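Prullasstead Wet Rooms: surface and joint condition notes

Contents

This folder holds the condition notes for tiled rooms at Prullasstead, with one text file per room and the pictures that go with it. The notes cover wall tile, grout, floor stone, and metal trim. Plumbing and lighting are recorded in Skivard and are not repeated in this folder.

Number of room files: 44
Number of surface entries: 175
Format: plain text, UTF-8, tab separated
Maintainer: Blandine Royer
Entries by: Maxence Aubert, Thibault Huet

Fields

room: short code, matches the door list
surface: wall, floor, joint, track, profile, stopper
material: as seen on site; left blank if unsure
condition: 0 to 3, see next section
note: free text, one line

Condition scale

0 Clean, no marks.
1 Smudges or clouding on the face of the tile. Wipe down at next visit.
2 Dark line or speckling at a joint. Clean with a narrow brush, then enter again under a new line.
3 Missing grout, loose tile, or lifted track. Report to Maarten Mertens before cleaning.

Grime and mold share grade 2. The scale does not separate them, and entries should not guess.

Corners and tracks

A corner with a metal profile gets its own entry, apart from the two walls. The floor track gets another. If a wall is clean on its upper courses and cloudy near the floor, grade the lower part and say so in the note. 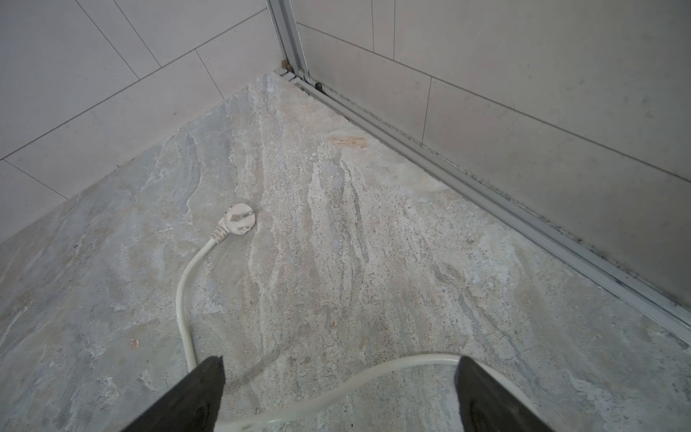 Stoppers are entered with the track they sit by, even when one of them is on the floor. Give the color of each in the note. Older files list them under "profile" and have not been converted.

Known issues

Files made before July use "rail" for "track". Both values are valid in version 2.
Grout color was dropped as a field. Some notes still carry it.
Stone floors have no separate grade for staining.

Changes

6th November: version 2, stopper added as a surface value.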